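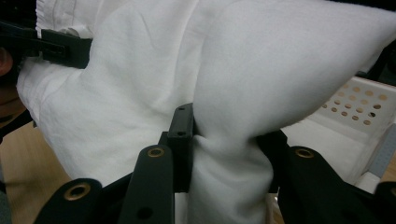

Stop Folding the Fitted Sheet

I gave up folding fitted sheets in April, and I think most people should do the same. The square fold takes practice, and all it buys is a flatter shelf. A sheet goes back on the bed in 15 days or so at our house. Wrinkles pull out once the corners are on.
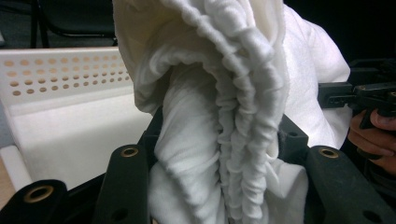 Aniela Krawczyk
Home columnist

My mother disagrees. She says gathered edges wear out when they sit bunched up. Maybe so -- but I have sheets 16 years old that were never folded well, and the edges still hold.

What I do now is roll each one, tuck in the loose end and put it inside its own pillowcase. White cotton looks the same either way once the closet door is shut. Towels I still fold.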